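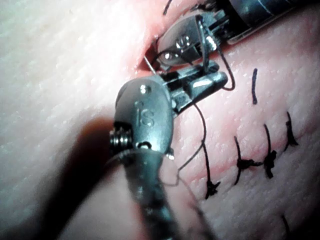
Why do most teaching programs start with the simple interrupted suture?

Because each stitch stands alone. A learner can place one, tie it, cut it, look at it, and take it out again without disturbing its neighbors.

Chapter 3
Closing a Straight Incision with Interrupted Sutures
Kyu-ri Kwak

The answer above is the standard one, and it is fair as far as it goes. You will find it in nearly every skills manual, usually followed by the claim that the interrupted stitch is "easy." I have taught it for 14 years and I don't believe that. A single stitch is easy to do badly, and a row of bad stitches can look quite respectable from the far side of a bench. What the stitch does offer is honesty in small pieces. When something is wrong with it, the fault is usually in one place and you can find it.

This chapter covers the closure of a straight incision in a synthetic skin pad with separate, tied sutures. It assumes you have read Chapter 2 and can load a needle, hold it where it ought to be held, and tie a square knot in cord with your eyes on the knot. If your square knots still turn into granny knots when you hurry, go back. Nothing here will fix that, and skin or pad will only hide the problem for a while.

What you should be able to do by the end

Place a needle so that it enters and leaves at matching distances from the edge.
Bring both edges level without bunching them.
Tie a square knot that lies flat to one side of the incision.
Leave tails long enough to hold and short enough to keep out of the next stitch.
Say, in plain words, what is wrong with a stitch before you cut it out.

The last of these gets the least practice and deserves the most. Students at the Irari course are asked to talk through a row of their own stitches before an instructor comments. Many say "it looks okay" and stop. That tells you nothing. "The second knot is sitting on the cut and the left edge is riding over the right" tells you what to do next.

Terms used in this chapter

Bite: the tissue taken by the needle on one side of the incision, measured from where the needle enters to the edge of the cut.
Throw: one wrapping of the suture ends around each other. Two opposite throws make a square knot.
Tail: the length of suture left beyond the knot after trimming.
Approximation: bringing the edges together so they touch. Many learners hear this as "squeezing the edges together," and their stitches show it.
Eversion: a slight outward turn of the edges. It is often praised in textbooks and often overdone on pads.

A word about practice pads

Makers of pads promise a great deal. The sheet that comes with the Vasance pad says it "handles like the real thing." I would be careful with that sentence. A pad is good at showing where the needle went in and whether the edges meet. It is much less good at teaching you how hard to pull. Many synthetic pads will take a tight stitch without complaint, while living tissue swells after it is sewn, and a stitch that was only a little too tight can become far too tight. You will not see this on a bench. You have to remember it.

Pads also forgive shallow bites. The surface layer may hold a thread that has caught almost nothing beneath it, and the cut will look closed from above. Press gently on each side of the line when you have finished a row. If the cut gapes underneath, the bites were too shallow, however tidy the knots.

The fine pores on some surfaces are useful as a rough guide to distance, though I would not count on them. Use your eye, check it with a ruler at the start, then put the ruler away.

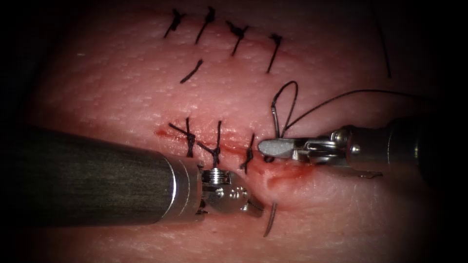
3.1 READING A ROW OF STITCHES

Before you place any sutures of your own, learn to look at someone else's. Two incisions run across this pad. The upper one is closed with four tied sutures. The lower one has three, and to the right of the last knot its edges still stand apart. Ignore the general impression and take one stitch at a time.

Start with the tails. In the upper row they are not all alike: the suture furthest to the right has a long one, angling down and to the left across the skin. A long tail is a small fault, and some teachers would not call it a fault at all. I do. On a closely spaced row, a long tail can get drawn under the next loop, and then you have tied it into a stitch where it has no business. Compare the leftmost suture on the lower line, where the tails run both up and to the left.

Next, look at the knots. From above, a square knot with two short tails makes a small cross over the cut. Learners like this shape because it is neat and easy to recognize. Be suspicious of it. A cross tells you that two ends come out of a knot. It does not tell you how many throws are in the knot, whether they were laid down flat, or how deep the thread runs. Of the lower three, the rightmost is the smaller and tighter knot. Whether the tension under it is right can't be judged from a photograph, and anyone who grades a row from a photograph alone is guessing.

Last, look at the part that is not done. An open stretch of incision is the best place to ask where the next stitch should go. Some manuals give a fixed spacing – the Drikard chart prints one on its back cover – but spacing depends on the thickness of the tissue, the size of the bite, and how much the edges want to pull apart. A common starting point is to keep the gap between stitches close to the full width of one stitch. Treat it as a place to begin, and change it when the edges gape.

Exercise 3.1

Draw a straight line 37 millimeters long on paper. Mark where you would place each suture, working from one end. Then do it again by placing the first suture at the midpoint and dividing each half. Which method left you with an awkward gap at the end? Keep both drawings. You will need them in Section 3.2, where the same choice has to be made with a needle in your hand.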